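Bilyk Grasp Studio, long-term review: a decent planner behind a confident dashboard

Filed under: Software, Motion planning, Perception
Version tested: 5, with the perception add-on
Verdict up front: buy the planner, be careful with the rest

I have been burned by grasp planning packages before, so I'll put my bias on the table. When a vendor says a piece of software will take me from an unboxed arm to a working pick cell in an afternoon, I assume the afternoon belongs to somebody with a support contract and a very clean part. Bilyk says exactly that on the front page for Grasp Studio. I've now had it on our bench cell at Mosovside since August, and I paid for the license out of the shop budget like anyone else.

For those who haven't run into it, Grasp Studio is three things sold under one name. There's a motion planner with collision checking, a perception add-on that finds parts and estimates their pose from a wrist camera, and a task editor where you chain it all together. You can buy the planner alone. The website makes that hard to find, and you have to go through the "legacy customers" page to get a quote. I'll come back to why you might want to.

Our job is small electronics kitting. Processors and other small computer parts sit in molded trays, and the arm picks them one at a time with a two-finger gripper. The trays don't arrive square to anything. That was the whole reason for looking at vision in the first place, as our old setup used taught points and a fixture, and every new tray shape meant another fixture.

Installation

Fine, mostly. The installer ran on a stock Linux box and found the arm controller on the first try. It did not find the gripper. The gripper driver list is a plain text file buried three folders down, and you're expected to edit it by hand and restart the whole stack. The manual covers this in one sentence. If your gripper is on the supported list, you'll never see the file. If it isn't, set aside a morning.

Camera calibration was better than I expected. You jog the arm through a set of 21 poses while it looks at a printed target, and the software tells you straight away when a pose adds nothing useful. Ellero's calibration tool, which we used before, lets you collect a full set of bad poses and only then tells you the result is garbage. So, point to Bilyk. I do wish it saved partial runs. I bumped the target near the end of my first attempt and had to start over.

The planner

This is the good part, and I don't have much to complain about. Give it an accurate model of the cell and it finds sensible paths. It doesn't do that strange thing some sampling planners do, where the elbow swings out over the operator's side of the bench on the way to a spot it could have reached by moving a hand's width. There's a smoothing setting that runs from 0 to 100, and everything above 90 felt the same to me, so I left it at the default and forgot about it.

Collision checking is quick enough that I leave it on for every move. The padding you put around obstacles can be set per object, which matters when you have something thin overhead and something solid below. I use fat padding on rods and cables and almost none on the tray.

Two gripes. First, cables. The planner has no notion of a thing that hangs. You can model a cable as a chain of capsules, and I did, but it's a fiction and it goes stale as soon as somebody moves the cable. Second, the planner treats the two fingers as a single block unless you turn on "detailed tool geometry," and that option is off by default. With it off, it refused perfectly good grasps between neighboring parts because it thought the tool was a brick. I lost most of a day to that before I found the checkbox.

Perception

Now for the part they put in the brochure. The demo video shows matte plastic parts on a plain dark mat, under what looks like a photographer's lamp. Our cell is metal, and a lot of it is shiny.

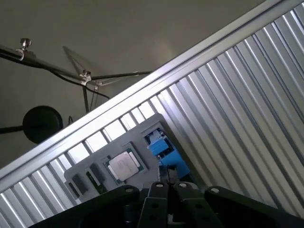 Wrist camera view of the tray on the ribbed panel. The bright rail is what the edge finder kept wanting to talk about.

The add-on looks for the tray first, by its outline, and then looks for parts inside it. That order makes sense on paper. In our cell, the first step was where it fell over. The outline finder likes long straight edges with strong contrast, and the aluminum rail is the longest, straightest, brightest edge available. The slats in the panel are a close second. With stock settings it would lock onto one or the other and report a tray that was far too large, at a fairly believable angle, with a green check mark next to it.

That check mark is my biggest complaint with the whole product. The dashboard shows a confidence score in a cheerful colored badge, and I found no useful connection between the badge and whether the pose was any good. A bad tray outline could score in the green. The documentation says confidence "reflects the quality of the match." Match to what? If the template fits the rail nicely, I suppose the match is excellent.

You can fix a good deal of this by drawing an ignore region over the rail. The trouble is that the region is drawn in the camera image, and our camera rides on the wrist. Move the arm and the rail lands somewhere else in the view. What I wanted was to mark the rail once in the cell model and have the perception side know about it. The planner already has the rail! It's right there as an obstacle, with dimensions. The two halves of the product don't share it. Support confirmed this and said a link between the two was "under consideration."

My workaround is to use a single fixed viewing pose, draw the ignore regions for that pose, and never look from anywhere else. It works. It also throws away most of the reason for having a camera on the wrist.

Once the tray outline is right, part finding goes better. Processors with a metal heat spreader were the ones I worried about, and they were mostly fine, I think due to the green border of the substrate giving the software something to hold on to besides the glare. Small black parts in gray recesses are weaker. The add-on confuses a dark part with a dark empty slot often enough that I wrote my own check on top, comparing against a stored picture of the empty tray. That took me an evening and it beats the built-in occupancy test on our trays. I'm not a vision specialist, and that shouldn't be possible with software at this price.

Orientation is another soft spot. A square part looks nearly the same at every quarter turn, and the add-on picks whichever one it likes. There is a "symmetry" menu, and setting it properly stops the pose from flipping between frames. It won't tell you which corner is which. If your job cares about that, plan on a second look with something else.

Task editor

Boxes and arrows. If you've used one of these you've used this one. Simple sequences are quick to build and pleasant to read, and error handling turns the diagram into spaghetti in no time. You can drop into Python at any box, and after the first few weeks I had one box, with Python in it.

Credit where it's due, the Python interface is tidy and the function names mean what they say. The replay log is also very good. Every attempt gets saved with the camera image, the planned path and the pose it believed in, and you can step through them side by side. I found the rail problem through the log in minutes. I'd have been guessing for days with our previous software.

The logs do grow without limit, though. There's no setting to delete old ones. I wrote a script for that too.

Compared with the others

Ellero is the obvious alternative. Its planner is worse and slower to set up, its perception is more modest, and it fails in plainer ways: it says "no part found" and stops. I have come to appreciate that a lot more than I did a year ago. Sisiritz is free and gives you very fine control over everything, provided you enjoy configuration files. A colleague's team runs it happily, with one person who does little else. If you have that person, I don't see what Bilyk offers you apart from the log viewer.

What I'd want to see before the next renewal

Ignore regions tied to the cell model. A confidence score with a published meaning, or no score at all. Detailed tool geometry on by default. Some way to age out logs. I sent that list to Bilyk and got a polite reply with a feature request number for each item. I'll update this page if any of them ship.

Should you buy it?

If your parts are matte and your background is plain, you may get something close to the demo, and you can ignore half of what I wrote. If your cell has bare aluminum in view of the camera, ask for a trial and run it in your own lighting, with your own trays, before you sign. Don't let them bring the mat.

We are keeping the planner and dropping the perception add-on when the license is up. The quote for the planner alone came to a bit over half the bundle price — still not cheap, but I use it all day and it hasn't lied to me yet.

Pros: good paths, quick collision checks, useful calibration feedback, excellent replay log, clean Python interface

Cons: meaningless confidence badge, perception ignores the cell model, poor handling of bright metal backgrounds, gripper setup barely documented, logs never cleaned up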